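Worktop care: oiling the shared benches

The oiled worktops at Geltholm come up for treatment again in April. Several have dried out near the ends, where the grain is open and takes up water fastest. The notes below replace the sheet pinned up by the sink, which still refers to the old varnish.

Test first. Put a few drops of water on the surface and leave them for ten minutes. If they stay as beads, the oil is sound and the top needs only a wipe. If the wood darkens under them, it should be oiled.

Clear the top and wash it with a cloth wrung out in warm water and a little soap. Do not flood it. Let it dry overnight, then sand along the grain with 230 grit, pressing lightly. Rings left by mugs may need a second pass. Remove all dust before opening the tin, including dust in the joints between the strips.

We have changed from Gustska to Nukivance hard oil, which is thinner and goes further. Stir it; do not shake it. Spread a small amount with a lint-free cloth, wait until the surface looks patchy, and wipe off everything that has not soaked in. Oil left standing turns sticky and has to be scraped back. Apply 2 coats, a day apart. The end grain may take a third.

The top can be used gently the next morning, but full hardness takes up to 7 days. Keep wet cups and metal tins off it until then — steel leaves black marks on fresh oil. Baskets and fabric are fine once the surface no longer feels tacky.

Used cloths must be laid flat outdoors to dry, or soaked in water and put in the lidded metal bin. Oily cloths left in a heap can heat up and catch fire. The Kovács guide to wood finishes, on the shelf by the door, covers this in more detail.
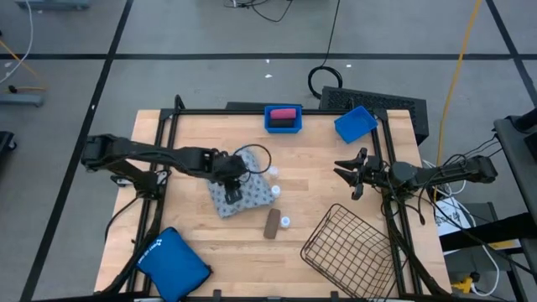
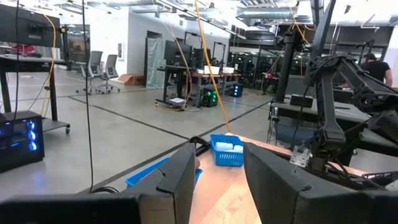
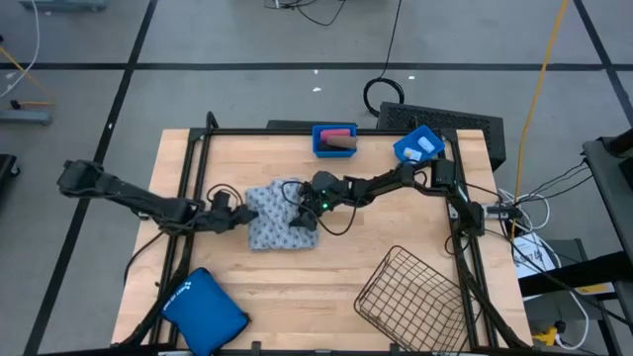
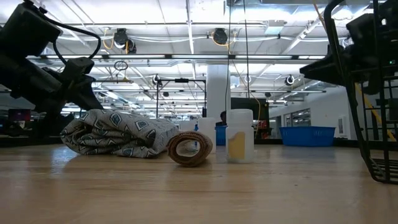
Light wooden worktop.

Dezső Lengyel writes that two thin coats were not enough on his own beech top at home, and that the underside should be oiled as well, or the boards will cup when the heating goes off in spring. He also asks whether the leftover Gustska can be used up on the stools. It can, provided they are sanded back first and the two oils are not mixed on the same piece.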